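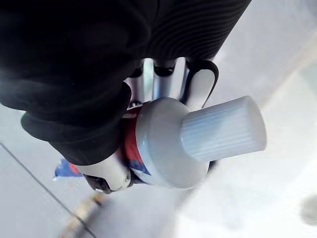 The supply shelf in the laundry room has been sorted, and there is now a place for everything on it. Spray goes on the left, stain bars in the tray, spare cloths underneath. Most of what we handle in there comes in plastic bottles, and the kind with a tall ridged cap and a wide rounded shoulder is the one people ask about most. The ridges give you something to hold when your hands are damp. Please use them, and close the cap all the way before the bottle goes back. We lost a good part of one in August because it had been put down on its side with the cap resting on the threads, and the shelf paper had to be thrown out along with it.

A few other changes have come in since the last newsletter, so they are collected in one place.

Towels first. The guest rooms at Cistville went over to the new bath towels in September. They came from Wiletti, 150 of them, and the old ones have been moved down to the pool bin or cut up for cleaning. Before any of the new towels go into a room they need to be washed twice. The first wash is to get the loose lint out, and there is a lot of it. Run them on their own, no sheets, no robes, and check the lint screen halfway through the drying. If you skip that you will be picking fuzz off the white pillowcases for the rest of the week, as we found out with the first load.

No softener on towels. This has been on the wall for years but it is worth repeating for the people who started over the summer. Softener leaves a coating on the loops and a coated towel doesn't take up water the way it should. It feels nice in the hand and then a guest gets out of the shower and pushes the water around with it. If a batch comes out stiff, the usual cause is too much detergent or too full a drum. Take a few towels out and run the rinse again.

On amounts: one line on the measuring cup for a half load, two lines for a full one. The big machine takes 11 bath towels. It will close on more than that, and people have been closing it on more than that, but they come out with dry patches in the folds and have to go back in. Eleven is the number. Bath mats count as two.

Fanni Katona has rewritten the folding sheet, and copies are on the inside of the linen closet door. The main difference is that bath towels are now folded in thirds lengthwise and then in half twice, so the folded edge faces out on the shelf. The old way left the hems showing and the stacks leaned. If you learned it the old way it takes a day or two to stop doing it. Hand towels have not changed. Washcloths are folded in quarters and stacked flat, never rolled — the rolled ones looked good in the basket but they fell apart as soon as somebody took one out.

Some questions have come up about checking whether a towel is ready to fold. A warm towel always feels drier than it is. Let it sit on the table for a few minutes and then press down on it in the thickest part, near the hem, where two layers meet. That is the part that stays damp longest.
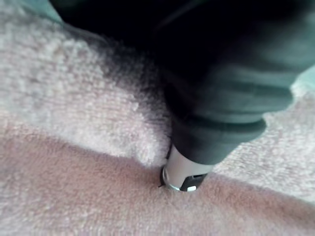
If the pile stays flat after you let go and feels cool to the touch, it needs more time. If it comes back up when you brush it with your hand, fold it. Don't go by the middle of the towel, which is always the first part to dry. We had a musty smell in the second-floor closet for most of the spring, and it was traced to one stack of hand towels that had gone up there slightly damp at the hems and sat under everything else.

While you are checking, look at the pile for pulled loops. One loop standing up is not a reason to throw a towel out. Snip it level with the small scissors in the drawer and do not pull on it, or you will draw out a whole row. A towel with a run longer than your hand goes in the rag bag. Please do not put it back on the shelf for someone else to decide about.

Colors are still being kept apart. Whites are for the guest rooms, pinks and other pale colors for the two family suites and the treatment room, and anything dark is for staff use and the pool. The pale colors are washed in cool water with the plain detergent and nothing else. The face creams used in the treatment room are hard on them, and some products for spots leave light patches that don't show until the towel is dry. If you find a makeup stain, wet it, rub it with the stain bar and leave it for ten minutes before it goes in the machine. That takes care of most of them. What it does not take out, put in the blue tub with a note and we will try it again by hand.

Dryer sheets have been taken off the order list for the same reason as the softener. The wool balls from Kocabaş are in a net bag on the hook by the dryer. Use four for a full load. They make a racket and that is normal. They tend to end up inside pillowcases, so shake those out before you fold them. We are already two short.

The Pretov dryer, the one nearest the window, is running hot on the medium setting. A repair has been asked for. Until it is done, use low for all towels in that machine and add 7 minutes at the end if they need it. Robes can go in the other dryer only. If you notice a scorched smell, turn it off at the switch and tell whoever is on the desk, at any hour.

Stock is in decent shape going into the winter. With the older towels counted in we have 200 bath towels in use across the building, enough for three full changes of the house with a few left over. Hand towels are tighter. If you are setting up a room and the closet is down to the last shelf, write it on the clipboard before you take from it. The clipboard has been empty for weeks while the shelf has not been full once, so people are taking and not writing.

Last, the table. Folding is done on the table and the table is wiped before you start, every time, even when it looks clean. Cups and lunch boxes go on the windowsill. Caps and measuring cups should not be set down on it either. Detergent dries clear, the next towel picks it up, and it comes out as a stiff spot that has to be washed again. There is a tray beside the sink for all of that.

New aprons are due in before the end of the month. Sizes are being taken on the sheet by the time clock. If your name isn't on it by then you will get a medium.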